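Wusley CR2 Cabinet Retrieval Package

Hardware and software add-on for arm-equipped mobile bases and fixed torso platforms 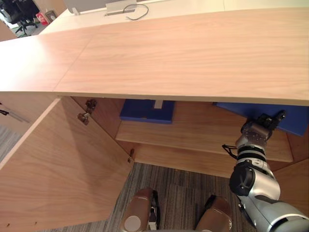

The CR2 package adds enclosed-storage handling to an existing manipulator. It covers reaching into base cabinets, under-counter shelving and similar furniture where the opening is fixed, the light is uneven and the top panel limits the approach from above. It is supplied as a two-finger gripper, a wrist adapter, a cable set, a head camera mount and the Grenurik motion planning licence.

The package is intended for offices, records rooms, laboratories and light assembly areas. Typical items are flat boxes, folders, boards, binders and small cartons. It is not rated for glassware, open liquid containers or food contact.

How it works

The planner builds a model of the cabinet from the head camera and treats the countertop lip, side panels, shelf edge and open door as keep-out surfaces. Clearance to each surface is set separately. The default is 15 mm on all surfaces, which suits most flat-pack and joinery cabinets. Operators working with older cabinets that have sagging shelves or misaligned doors should increase the shelf value first.

Items leaning against a side panel are approached from the lower free edge where one is available. Items lying flat are drawn forward to the shelf edge before lifting. Both behaviours can be switched off per shelf.

Hinged doors are tracked for as long as they stay in view. If a door moves more than the set tolerance while the arm is inside the cabinet, motion stops and the arm holds position until an operator clears the fault. Soft-close concealed hinges are supported. Sliding and roller doors are not supported in this release.

Specifications

Gripper type: two-finger parallel, electric
Gripper mass including adapter: 605 g
Maximum opening: 63 mm
Rated payload at gripper: see arm compatibility sheet
Default surface clearance: 15 mm
Supply: 24 V DC from tool connector
Communications: RS-485 or Ethernet
Finger pads: replaceable, grey nitrile
Enclosure rating: IP40
Warranty: 24 months, finger pads excluded

Cable routing

The wrist cable must be left with enough slack for full rotation of the last joint. A short service loop is normal. Cable ties should be fitted at the two marked positions only - a third tie nearer the flange will pull on the connector at the end of travel. A fabric sleeve is available for sites where the cable may rub against unfinished board edges.

Test results

The current firmware was assessed at our Gulville workshop in September, using three cabinet layouts and a mixed set of boxes and folders. The run totalled nearly 2,000 pick attempts. Most faults were recorded on thin folders standing flush against a side panel, where the fingers had no free edge to work from. Dark items in deep shade were the second most common cause. An exposure setting for shaded interiors has been added as a result and is on by default.

The full test report, including cabinet dimensions and the fault log, was prepared by Veikko Kettunen and can be requested from the technical desk.

Installation

Mechanical fitting takes under an hour with standard metric hex keys. Camera calibration uses the printed target in the box and should be repeated whenever the head mount is loosened. Carpeted floors are acceptable for mobile bases, provided the base is braked before the arm enters the cabinet.

Sites already running the Lehtinen wrist flange do not need the adapter and can order the package without it. Part numbers differ, so please state the flange type when requesting a quote.

What is in the box

Gripper with pads fitted
Spare pad set
Wrist adapter and fasteners
Wrist cable, 1.2 m
Head camera mount (camera sold separately)
Calibration target
Licence card and quick start guide

Ordering

Pricing is by quote and excludes GST and freight. Units held in stock are dispatched from Gulville within five working days. On-site commissioning is available in metropolitan areas and is charged by the half day.

Page updated Nov 10, 2018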